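Heltska Sorting Table: Frequently Asked Questions
Last updated in February by Hanneke Stevens

What is the sorting table?
It is a table where you can bring pantry items and household cloths you do not need any more, and where neighbours in Cernville can take what is useful for them. We put the cans and jars in clear bins, and we fold the cloths. It is free for everybody.

When can I bring my things?
Every Monday from 9:30 in the morning until noon. Please do not leave bags at the door in the evening. If you can't come in the morning, phone us on extension 122 and we will find another time.

Which food do you accept?
Closed cans and closed jars, with the date still good. We can't take homemade jam or anything which was already opened. Dented cans are a difficult case. A small dent in the side is fine, but with a dent on the seam we must say no.

Why are the bins clear?
In the old grey crates from Rullden, people had to lift everything out to see what was at the bottom. With clear bins you can look from the side. We keep the bins along the back of the table, so the front stays free for folding. Cans stand upright, and they do not go in the same bin as the jars.
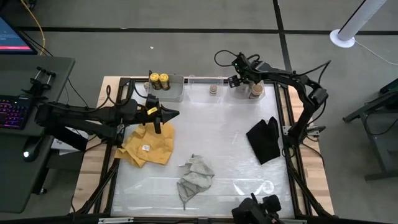
Do I have to fold the cloths before I bring them?
No, you can bring them crumpled in a bag. We only ask that they are washed and completely dry. We fold them into a rectangle at the table, and you are welcome to help with this.

Do you sort the cloths by colour?
Yes, in a simple way: dark, grey, and all the other colours. A mustard cloth, for example, goes with the other colours. If there is a label on the cloth, please leave it on. It helps people to know how to wash it.

Why do you put a plastic sheet on the table?
Jars can be sticky underneath, and the tabletop is light wood that marks easily. We wipe the sheet at the end of the morning.

Can I get my empty jars back?
Only if you write your name under the lid. Jars without a name go to the Verschueren shop, where they are filled again.

How much do you receive?
Last year we sorted 735 cans and jars and about 543 cloths.

I have another question. Who can I ask?
Ask for Hanneke at the front desk, or leave a note in the box beside door 3.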